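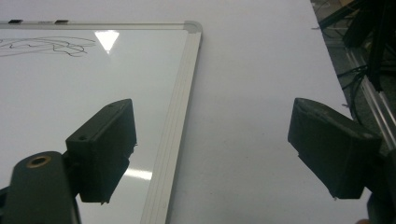 A running shoe begins to wear out on its first run. Each time the foot lands, the sole rubs against the ground and a very small amount of rubber comes away. The loss is too small to see after one run. After many runs it shows first at the edges and corners, where the material is thin and takes the most rubbing. The same pattern is found on many hard objects: the blocky dark grey finger on the left has a top edge that is slightly worn and rounded. On a running shoe, the place to look is usually the outer edge of the heel.

The three layers

The bottom layer is called the outsole. It is made of rubber, and its job is to grip the ground. The middle layer is the midsole. It is made of foam and is normally the thickest part of the shoe. The top layer is the upper, the fabric part that holds the foot in place. The three layers wear in different ways and at different speeds.

What happens to the rubber

Rubber wears by abrasion. Abrasion means that a rough surface scrapes tiny pieces off another surface. Tarmac is rough, so it wears rubber quickly. Grass is soft, so it wears rubber slowly, though a muddy path with stones in it can still cut small pieces out of the sole.

Most road running shoes have two kinds of rubber. A harder kind goes under the heel, where the scraping is strongest. A softer kind may go under the front of the foot, where it bends easily. In some shoes there are gaps with no rubber at all. This makes the shoe lighter, but the bare foam wears faster than rubber would.

What happens to the foam

Foam is full of very small bubbles of gas. Each bubble is called a cell. When the foot lands, the cells are squashed. When the foot lifts, they spring back. Squashing and springing back takes less than a second, and it happens again at every step.

Over time some of the cell walls bend permanently or split. Those cells no longer spring back fully, and the foam becomes thinner and firmer. Engineers call this compression set. It can be seen from outside as fine creases along the side of the midsole, although foam can also lose its spring with hardly any creases showing.

Foam recovers a little when it is left alone. A shoe that has been used in the morning will be slightly thicker by the evening. The split cells stay split — resting helps only the ones that are still whole.

Counting steps

Golshifteh Ansari tests soles at the Demwood workshop. In June she wore one pair on the same path and used a step counter. On her longest run the counter read 3,631 steps. Half of those landings were on the left shoe and half on the right, give or take one. She repeated the run 11 times and measured the thickness of the heel rubber before and after the set.

The workshop also has a pressing machine. It pushes a metal foot shape into a piece of foam and lifts it again, 200 times without a pause. The foam is then measured, left to rest and measured again. The difference between the first and last measurements is the compression set.

Why both shoes may not match

Few people walk or run in exactly the same way on both sides. One foot may turn out a little more, or land a little harder. The path matters too. Many roads slope down towards the edge so that rain can drain away, and a runner who always keeps to the same side has one foot slightly lower than the other.

A check to do at home

1. Put a pair of old trainers on a flat table, with the heels facing you.
2. Bend down until your eyes are level with the table top.
3. See whether either shoe leans to one side.
4. Turn the shoes over and compare the pattern under the heel with the pattern under the arch. The arch touches the ground least, so its pattern is normally the sharpest.
5. Press the side of the midsole with your thumb, then do the same to a newer shoe.

Wash your hands afterwards. If a shoe leans a lot, or the foam shows through the rubber, tell an adult.

Filed under: How Kit Works, Ages 8 to 12, Shoes

More in How Kit Works
What a shoelace tip is for
Why trail shoes have lugs
Foam, gel and air: what is inside a heel
How feet are measured

Text by Manouchehr Tabrizi | Contact Grotalden | © Grotalden 2025 | Back to top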